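Lettings > Furnished > Mid-term checks > Bedroom and landing checklist with comments

Bedroom and landing check, furnished lets
Kept by Valbona Jurić. Revised in April.

I took this list over from the agency template, which had 5 pages and a box for "ambience". I've cut what I could. Several items remain because the insurer wants them, and I've said so where I think they do little good. Answer Yes, No or Not seen. Please use Not seen. A form with every box ticked Yes tells me that someone had a pen.

1. Smoke alarm on landing sounds when tested
Hold the button until it sounds, and stay under it. The comment on the last Granda form was "alarm present", and I could have guessed that from the hallway. Write down the replace-by date on the casing. If it has been painted over, mark No.

2. Bedroom door opens fully and closes without force
Yes at both Granda flats. At Mallov the door meets the end of the bed at half open. The tenant says it has always been like that and I believe him, but it is still a No. A person leaving in the dark with smoke about shouldn't have to turn sideways.

3. Window opens, and the restrictor holds
Push against the restrictor with a flat hand. I don't accept "looks sound". Keys for locking windows should be in the room and within an adult's reach, and the tenant should be able to say where without going to look.

4. Bed frame, slats and bolts
Lift the mattress at one corner and press the slats. Tighten any bolt that moves under your fingers and note which one. The template asked whether the bed was "in good order", and 300 forms out of 300 came back saying that it was. In the same period we replaced a good many beds.

5. Blankets, throws and mattress labels
Look for the fire label on the mattress and on any upholstered headboard. Bedding that belongs to the tenant isn't ours to inspect, so leave it alone. Electric blankets are another matter: if one is ours, read the tag, look at the flex and the plug, and check for scorch marks. Tetsuya Tsuchiya would like us to withdraw all of them. I'd like to see some evidence first, though I admit I wouldn't sleep on one.

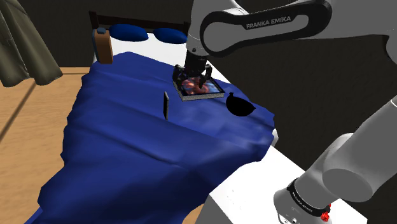
6. Sockets and extension leads by the bed
One lead, one socket, no chains. Cube adaptors are a No even if nothing is plugged into them at the time. Feel the faceplate with the back of your hand. If the lead runs under a rug, say so, and don't simply move it and mark Yes — it will be back under there by teatime.

7. Pictures, mirrors and shelves above the headboard
Anything heavy over a pillow should hang from two fixings into something solid. Adhesive strips are fine for a calendar. The packets promise all sorts of weights and I have yet to meet a painted wall that had read the packet. If something has been taken down, check the wall for loose plaster and ask whether it is going back up, and how.

8. Wardrobe and chest of drawers fixed to wall
Pull gently at the top with one drawer open. A strap that is screwed to the furniture and to nothing else counts as a No. I found two of those at Mallov, both previously ticked Yes.

9. Damp and mould behind furniture
Move the chest if you can do so safely. If you can't, it's Not seen. Don't write "condensation, tenant advised" unless you have looked at the extractor, the trickle vents and the gutter outside. That phrase has been used to close more jobs than it has mended walls.

10. Carpet edge and threshold strip
Walk it in socks. Raised pins, loose strip or frayed edge is a No. Meter readings don't belong here, although somebody entered 1829 in this box last time and I spent a morning wondering what it measured.

11. Blind cords
Cleat or tensioner fitted, high enough, and in use. A cleat with the cord hanging beside it is a No.

Follow-up
Any No under 1, 2 or 3 is phoned through before you leave the building. The rest can go on the job sheet under 806. Ebbe Engebretsen books the repairs and wants a room, an item and a size. "Various" is not a room.

Comments (4)

Kumiko Hirano
Item 8, does a fitted wardrobe need a pull test as well? Ours are built into the alcove.

Valbona Jurić
Yes please. Built in is what the last inspector called the one that came away.

Tetsuya Shimada
I think you're hard on the adhesive strips. Mine have held a mirror for years.

Ebbe Engebretsen
Still getting "various". Two this morning before 10.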